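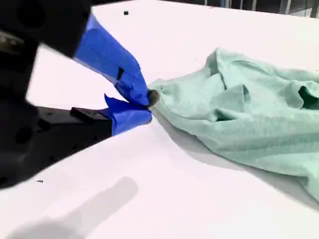 Itulel Two-Arm Recording Bench

Order code: 3267
Made by: Werkau
Sold and serviced by: Colska
Recording software: Kassa, included
Page updated 27 March 2025

Itulel is a tabletop station for recording demonstrations of handling tasks with two robot arms. An operator moves the arms through a pair of hand controllers, and Kassa stores the joint positions, the gripper openings and the camera streams together as one episode. The finished episodes go to your own training pipeline. Itulel doesn't train a policy and doesn't ship with one.

Most benches we sell are used for cloth: picking up a shirt from a heap, flattening it, folding it, passing it from one arm to the other. The same setup works for small boxes, cups, pouches and other light objects within reach of both arms.

Choose Itulel if you need many short recordings of the same few tasks and want the setup to stay the same from one operator to the next. If you need a moving base, heavy lifting or force sensing at the wrist, this is the wrong product. Ask us and we will say what we do carry.

What is in the delivery

- 2 follower arms with grippers
- 2 hand controllers for the operator
- Wrist cameras with mounts, one per arm
- Overhead camera with pole and bracket
- White tabletop with clamps
- Power supplies and cable set
- Kassa on a USB drive, with a license for one bench
- A roll of blue tape, spare fingertip pads, hex keys
- Printed task book with 9 starter tasks

The computer, the table frame and the lighting are not included. Customers who already own a sturdy workbench usually put the tabletop straight on it.

Arms and placement

The arms stand at opposite sides of the table and face each other. Both can reach the middle, so one gripper can hold a garment while the other works on it, and either can take over an object from the other. Place the object you are recording in the shared zone between them. Leave enough free surface that a dropped sleeve doesn't end up over the edge.

Each arm is driven by servo motors with the wiring run on the outside. The loops in the wires at the joints are slack for movement. Don't tie them down. After moving an arm, run it slowly through its full range once and watch the loops before you start recording.

Grippers

Two-finger parallel grippers are standard. The fingers are wrapped in blue tape and carry a dark pad at the tip. For cloth, the useful contact is right at the end of the fingers: approach a raised fold from the side, close on the ridge and lift. Coming straight down on flat fabric tends to push it along the table.

Tape wears out. Replace it when a flap lifts far enough to catch on knit fabric, and replace both fingers at the same time. Smooth small creases by hand. They don't affect the grip, but a wrap that keeps changing shape does show up in wrist camera footage, so it is better to do this between sessions than in the middle of one. The pads are pressed on and come off with a fingernail.

Cameras

A small camera sits on a mount at each wrist and looks along the gripper. The overhead camera covers the whole tabletop. All streams are time-stamped by Kassa when they arrive and written to the same episode folder.

Route the wrist cable back along the arm in a loose curve. A tight cable pulls on the camera and changes its angle a little at a time, and this kind of drift is hard to spot until you compare recordings from different weeks. Kassa can show a saved reference picture over the live view. Use it at the start of each session.

Exposure is locked by default. We suggest leaving it locked and setting the room lights first. The white surface runs bright easily. If the folds in a pale fabric vanish in the live view, turn the lights down before you touch the camera settings.

Tabletop

Plain white, wiped clean with a damp cloth. Smudges and scuffs build up with use and are no reason to replace the top. Several customers prefer to train on a used surface, as their robots will end up working on one. Shadows from the arms and the overhead structure will fall on the table in most rooms. Keep them in the recordings unless you can promise the same lighting wherever the policy will run. 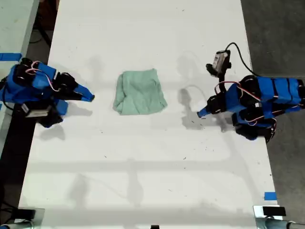
Recording with Kassa

Kassa runs on Linux and opens in a browser window. A session goes like this:

1. Pick a task from the list or type a new one. The task text is saved with every episode, so agree on the wording first. "Fold shirt" and "fold the T-shirt" become separate tasks.

2. Bring both arms to the start position with the Home button.

3. Put the object down. For cloth, drop it from hand height and leave it how it lands. Operators like to tidy the cloth before each take, and the result is a data set full of easy starts.

4. Press the left pedal to start. Move at an even pace and finish the task.

5. Press the left pedal again to keep the episode, or the right pedal to discard it.

6. Home the arms and reset the object.

Failed grasps are worth a thought before you begin. Kassa lets you mark an episode as clean, recovered or failed. A missed pinch followed by a second try that works should be marked as recovered and kept. Don't throw these away. A policy that has only seen perfect grasps has little to go on after a bad one.

Marks can be changed later in the review screen, which plays all cameras side by side with the gripper opening as a line underneath. Trimming there is nondestructive. The original stays on the disk until you empty the archive.

File format

One folder per episode. Camera streams are stored as video files, joint and gripper values as a plain table, and task text, operator code and marks in a small JSON file. Export scripts for common training formats are in the tools folder on the drive. They are ordinary Python and can be edited.

Operator codes are free text. Use initials or numbers if your privacy rules don't allow names.

Setting up

Two people should lift the tabletop. Clamp it down at the corners before mounting the arms, and check the clamps again after the first day of use. Mount the arms, run the calibration in Kassa, then add the cameras. Doing the cameras first only means doing them again.

Keep the floor beside the table clear of cables on the side where the operator stands. If the bench stands next to another table, the gap between the two is a good place to run them.

The arms will pinch. Keep hands out of the shared zone while the controllers are active. The stop button cuts motor power and the arms will drop, so fit it where the operator can reach it without leaning over the table.

Changes since the December release

- Kassa now warns when a camera stream falls behind
- Homing speed can be set for each arm
- Review screen remembers the last filter
- Fixed: discarded episodes were still counted in the session total
- Wrist camera bracket has a longer slot. Older brackets still fit.

Spare parts

Fingertip pads, tape, servo motors, wrist camera brackets, cable sets and tabletops are available separately. When ordering a servo motor, give the joint number printed in the manual and say whether it is for a follower arm or a hand controller, as the gearing differs. Colska keeps pads and tape in stock. Motors are ordered from Werkau.

Ordering

Itulel is built to order. Prices and current lead time are on the quote. Please tell us the size of your workbench, the plug type you need and whether you want the arms assembled or as kits. Kits cost less and take a patient person a full day to build.

Additional Kassa licenses can be added at any time. Updates are free for as long as the bench is in use.

Related items: Itulel single arm, overhead pole extension, foot pedal replacement, carrying case for arms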